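Speaker notes: Teaching children to fold their clothes
Kuldeep Tripathi
Parents' evening, Dorora hall, September 21, 2024

Slide 1. Title
Wait until the people at the back have found a chair. Thank the Skenel parents' group for the invitation. Say my name slowly, it is difficult for some.
Say that the talk is 30 minutes and the questions are after. If somebody has a question in the middle, it is also fine, but please keep it short.

Slide 2. Why I care about this
I grew up in a house with five children and one cupboard. My mother gave each of us one shelf. If your shelf was untidy, your shirt for school had wrinkles, and you wore it like this.
When my own son was six, I was folding everything for him. It was faster. Then I noticed that at nine he could not find a sock without calling me.
Pause here. Usually some parents laugh, let them.

Slide 3. At what age
Four years: matching socks, carrying small things to the drawer.
Six years: washcloths, underwear, pajama pants.
Eight years: T-shirts, with help.
Ten years: almost everything, except bed sheets. I am 43 and I still need help with the fitted sheet.
Say clearly that these ages come from my own classes and from no scientific study. Every child is different, and a child with weak hands or little patience can start later.

Slide 4. The first lesson
Choose a small pile, five or six pieces. Sit on the same side as the child, so that left is left for both of you. Do one piece yourself without talking. Then the child does one. Do not touch the child's piece, even if your fingers want to.
(Here I tell the story of the Kanaujia twins, who folded one towel for the whole hour. Keep it under two minutes.)

Slide 5. What is good enough
This is the slide where parents disagree with me most. Leave the picture up while I talk. 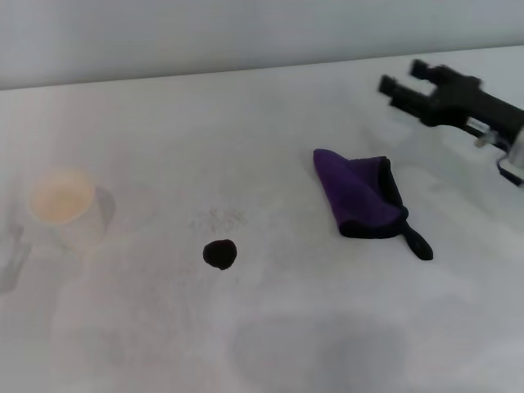
Purple with black edging, folded and lying flat.

Ask the room: would you fold this again? Ask them to raise hands. Do not comment on the result yet.
My rule at home is simple. If the piece lies flat and goes into the drawer, it is finished. The corners can wait. When we fold it again in front of the child, the child learns that the work did not count. If you really must do it again, do it after bedtime.
Somebody will ask about school uniforms and good shirts. Answer: hang them.

Slide 6. The drawer
Labels help the small ones, a drawing is better than a word. Do not fill the drawer to the top, because a child pulls out one thing and four others come with it. In October, before the thick sweaters come out, take away everything that is too small. Do it together with the child and let the child decide about one favorite thing to keep.

Slide 7. When the child refuses
It will happen. With my daughter it lasted one whole winter.
Make the pile smaller. Put on a song and stop when the song stops. Do not pay money for it, in my opinion. I know some families who do this and are happy, so say it politely.
If there is an argument every evening, leave it for two weeks and begin again with the socks.

Slide 8. Homework for the parents
One small pile, 2 evenings in the week, same place. Write down only if it was done, and nothing about how nice it looked.
The sheet is on the table near the door. Take one for a neighbor also.

Slide 9. Questions
Repeat each question in the microphone before I answer. If I do not understand the question, ask to hear it again, no shame in this.
Remember to return the hall key to the office before I go home.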